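On the Storage Life of Facial Sunscreen

Posted Tuesday, May 24, 2022

Readers of this blog will be aware that I do not ordinarily comment on products in advance of the season in which they are used. I make an exception this year for sunscreen. Several readers have written to ask whether a bottle left over from last summer may be relied upon, and the question deserves a fuller reply than I was able to give by email.

In the United States, sunscreens are regulated as drugs. They are required to remain at their original strength for at least three years, and a product without a printed expiration date should be treated as expired three years after purchase. It is therefore advisable to write the month of purchase on the bottle in permanent marker. I have followed this practice since a November some years ago, when I emptied a bathroom drawer and was unable to date a single item in it.

Those figures assume reasonable storage. A bottle that has spent a summer in the glove compartment of a car, or on a towel in direct sun, has not been stored reasonably, whatever date it bears. I would discard any product that has separated and does not recombine when shaken, that has become grainy or watery, or that has developed a sour smell. A change in color is also sufficient cause.
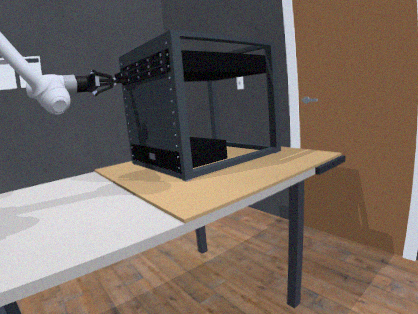
Robot arm at the open-frame rack.

With regard to quantity, most adults apply considerably less than the amount used when a product is tested. For the face and neck, two generous lines of product along the index and middle fingers is a common guide, and I find it a sound one. The ears and the back of the neck are the areas most frequently omitted. Sunscreen should be applied 15 minutes before going outdoors and repeated every two hours, or sooner after swimming or heavy perspiration.

A consequence of correct application is that a bottle should seldom survive into a second summer. My own daily product is a fragrance-free lotion from Clirnetti, sold in an 80 milliliter tube. Used every morning in the proper amount, it does not last the season. A reader who still has half a tube from last year may wish to consider whether enough was applied in the first place.

Osian Samuel, with whom I shared a stall at the Turnham spring market, has asked me to address the matter of makeup containing sun protection. I regard such products as a supplement. A foundation labeled SPF 20 delivers that protection only when applied in a thickness few people would wear in public. The same reservation applies to the pressed mineral powder from Zadetti, which I keep in my bag for the afternoon and which I otherwise recommend without hesitation. Its finish is very good on oily skin. It should be worn over a lotion.

Layering requires some patience. Moisturizer should be allowed to settle before sunscreen is applied, and sunscreen should be allowed to set before any makeup is placed on top of it. When small rolls of product form on the skin, the usual cause is haste, although certain primers containing silicone do not sit well over water-based lotions. Pressing the product into place with a damp sponge produces a better result than rubbing.

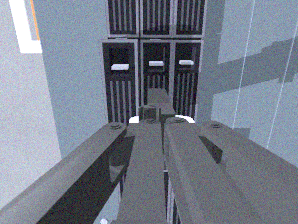
Persons with sensitive skin have generally been advised to select a mineral formula containing zinc oxide or titanium dioxide, and I concur with that advice. The objection most often raised is the white cast, which is more apparent on deeper skin tones. Tinted mineral formulas have improved a great deal in this respect. The Aaltonen tinted cream is offered in 9 shades, of which I have tried two, and neither left a visible residue by the time I had finished dressing. It did transfer slightly to a white collar. The stain was removed with dish soap before laundering.

Children under 6 months of age should be kept in the shade and dressed in protective clothing, and a pediatrician should be consulted before any sunscreen is applied to them.

Questions concerning lip products have been held over for a separate post. Comments on the present one will remain open through the end of next week, and I would be particularly glad to hear from readers who have found a tinted formula suitable for very dry skin.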